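Workshop tips: when the tidy-up robot gets it wrong

Posted Apr 14, 2024 by Francine Kowalchuk

I've never been convinced that a machine should be putting my things away. I've said so on this page before and had letters about it. But a fair few readers now have a pair of bench arms at home or in the shed, mostly the Ullel kit, and the sellers are very keen to tell you they'll sort a desk while you have your tea. So these are tips for when they don't.

Ours went wrong in September. The job was the dullest one going: pick up a can or a jar from the table, lift it over the front of a desk organiser, put it down in the right compartment, let go. It did that well enough for weeks. Then one evening it came down too low with a tube of hand cream, hit the front wall of the organiser and kept pushing. The screen said the job was complete. The organiser had slid back until it met the wall and one drawer front had split along the bottom.

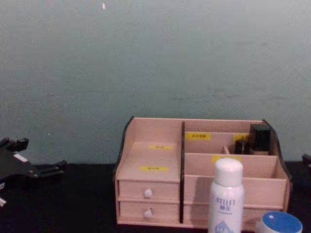
The maker's help page (Prerkarton sell it, Thoroddsen make the motors) told me to run the set-up again. I did, and it hit the front wall again. In the end Kári Bergmann from the repair café came and had a look, and he found it in no time. The organiser wasn't where the arm had been told it was. I'd dusted, moved it a little to one side and put it back by eye. The arm doesn't check. It goes to where it was shown and trusts you.

So, what we do now.

Mark where things live. Two bits of masking tape at the back corners of the organiser, pressed down hard. If it isn't touching the tape, don't start.

Fix down anything light. A wooden organiser full of cotton buds weighs next to nothing and will skate across a smooth table. Museum putty under the corners holds ours. Double-sided tape holds it better and takes the finish off when you want it back, so please yourself.

Turn the grip force down before you do anything with a spray can. I can't say this strongly enough. An aerosol is under pressure and the makers of the arm have no idea what you're going to hand it. Ours goes from 1 to 100 and came set at 97, which I think is daft. Practise with an empty plastic bottle first, and keep full cans of anything flammable off the table altogether. Hairspray, de-icer, spray paint, all of it.

Tighten lids by hand. A jar gripped by its lid is only as safe as the thread.

Keep tall things at the back. If a bottle stands higher than the rear panel, the arm has to lift over it every time, and the one time it doesn't you'll be mopping. 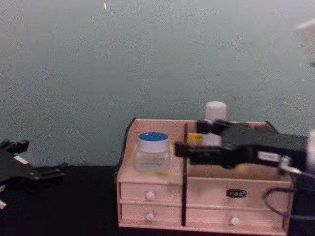 Gripper over the right-hand side of the organiser, in front of the tall white bottle. Watch the height at this point.

Look at the cable. People forget it. It should hang in a loose loop with nothing for it to catch on, and it should never be pulled tight when the arm is at full stretch. Move the arm slowly by hand to its furthest point, with the power off, and see where the cable goes.

Know where the stop button is and have it nearer to you than the arm is. Mine was behind the arm. I had to reach past the thing to stop it, and I've still got the bruise to my pride if not my wrist. It's now taped to the table edge on my side.

Don't believe "complete". It means the arm has finished moving. Go and look.

Write down the fault code. Ours was 1077, and the booklet has it as "position warning, may be ignored". It may not. Kári's view is that any position warning means stop and measure, and if you get 3 in a row, switch off at the wall and leave it until somebody can check the joints. He also says the older Sasano arms give no warning at all, so if you've bought one second-hand you'll have to do your own looking.

To mend a split drawer front, run a little wood glue into the crack with a cocktail stick, wipe off the extra with a damp cloth, and clamp it overnight with two clothes pegs and a scrap of card under each. Take the knob off first if it's in the way. Ours has held so far.

As for whether it saves time, I can put a jar in a box in a couple of seconds. Readers who get on better with theirs are welcome to write in.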